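¿De dónde viene la sal?

La sal que echamos en la comida se llama cloruro de sodio. Es un mineral, igual que el cuarzo o el yeso, pero es de los pocos que comemos tal cual.

Casi toda la sal del mundo estuvo alguna vez en el mar. Cuando llueve, el agua resbala por las rocas y les arranca trocitos muy pequeños de minerales. Los ríos los llevan hasta el mar y allí se quedan. El agua se evapora, pero la sal no.

Las salinas

En la costa se construyen estanques grandes y poco profundos. Se llenan con agua de mar y se dejan al sol. El agua pasa de un estanque a otro y cada vez está más salada. Al final aparecen los cristales en el fondo y se recogen. En verano se trabaja mucho más, porque hace calor y llueve poco.

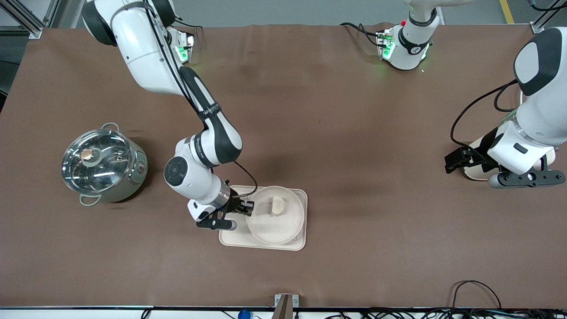

Las minas

También hay sal bajo tierra. Hace millones de años, algunos mares se secaron y dejaron capas enormes de sal, que después quedaron tapadas por barro y rocas. Esa sal se llama sal gema. Se saca con máquinas o se disuelve con agua y se bombea hasta arriba.

¿Para qué sirve?

El cuerpo necesita un poco de sal para que funcionen los músculos y los nervios. Demasiada no es buena. Antes de que existieran las neveras, la gente cubría de sal la carne y el pescado para que duraran meses. En los países fríos se echa en las carreteras para derretir el hielo.

Haz tus propios cristales

Pide a una persona mayor que caliente un vaso de agua. Añade 2 cucharadas de sal y remueve durante 30 segundos. Si queda sal en el fondo, no pasa nada. Echa el agua en un plato oscuro y ponlo junto a una ventana. Cuando se haya secado, mira los cristales con una lupa. Muchos tienen forma de cubo.

Palabras difíciles

Evaporarse: pasar de líquido a gas.
Mineral: sustancia sólida que se forma en la naturaleza.
Sal gema: sal que se saca de la tierra.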